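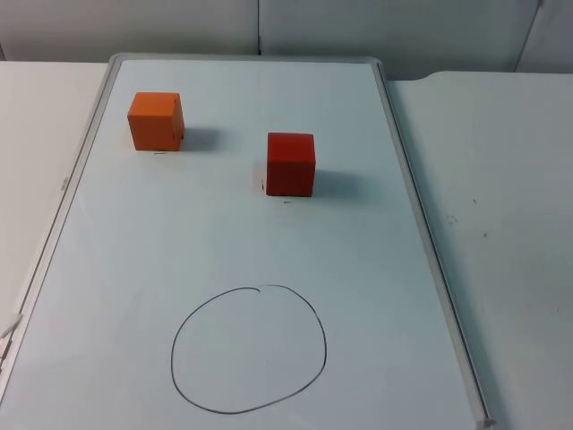
Start position, red and orange cubes on their dashes, circle is the drop target.

Arm stops dead with "protective stop" partway to the circle, vendor says it's my whiteboard

Posted by Raluca Manole, June 2020

I have a small Preseo tabletop arm that moves two wooden cubes into a circle drawn on a whiteboard lying flat on the table. The cubes start on little marker dashes so every run begins the same. It did this fine for weeks. Now it picks up the red cube, heads for the circle and quits somewhere on the way down with a protective stop. The log gives code 1746 and nothing else useful. The orange cube goes through most of the time, which makes no sense to me if the arm is bad.

Support (Clinard, who sold it to me) told me that the whiteboard is "a reflective and unstable surface" and that I should buy their work mat. I don't buy it, and I don't mean the mat. The arm has no camera in the loop for this job, it plays back taught points. How would a shiny board bother it? They also want me to raise the force limit from 730 to 2000 in the settings "to rule out nuisance trips." I sit next to this thing. Is that as bad an idea as it sounds?

Already tried: restarting, reteaching the pick point for red, slowing it down. Slower got me a few good runs and then the same stop.

Ivars Jaunzems replied:

Mine did this and it was the firmware. Go back to the October version and it will be fine. I'd turn the limit up too, 730 is very low and mine has been at the top for months with no problems.

Liis Urbonaitė replied:

Please don't turn the limit up. That setting is what makes the arm stop when it runs into your hand. "No problems for months" means his hand hasn't been under it yet. And if you do raise it and the stops go away, all you learn is that the arm is now pushing through whatever it was hitting before.

I'm not convinced by the firmware story either. A rollback might help, but so might anything you change on a fault that comes and goes. If you do try it, write down the settings first. Mine came back with the limits at factory values after an update and I only noticed by luck.

The reflection theory is nonsense for taught points, you're right about that. "Unstable" might be half right for the wrong reason. A whiteboard lying on a table sits on its frame, and the middle can give a little or rock if the tables under it aren't level with each other. If the board has been moved or turned since you taught the place point, the height at the circle may be off by a hair and the cube gets pressed into the board. A force stop on the way down fits that.

What I would do, in this order:

Power off and push on the board at the circle with a finger. If it moves, shim it and tape the frame down.

Power on, stand back and run the whole program with no cube. If it completes, the joints are probably okay and it's a contact problem. If it still stops with nothing in the gripper, look at the cable where it bends by the second joint. On my Olulitz the jacket had rubbed through there, and it only tripped at one reach, so one pickup was fine and the other wasn't.

Then reteach the place point for red. You said you redid the pick. Did you redo the place? If the grip on red is even slightly lower than it used to be, the cube hangs down further below the fingers and touches early.

Keep one hand on the stop button for all of it except the finger test.

I can't tell you what 1746 is. The manual I have lists 1787 as joint disagreement and skips the ones before it. Ask Clinard for the meaning in writing before you pay for a mat.

Reet Paju replied:

Same code here, different job. I never got an answer out of them. A new cable fixed it for almost a month and then it came back, so I wouldn't call the cable proven. Did you redo the place point in the end?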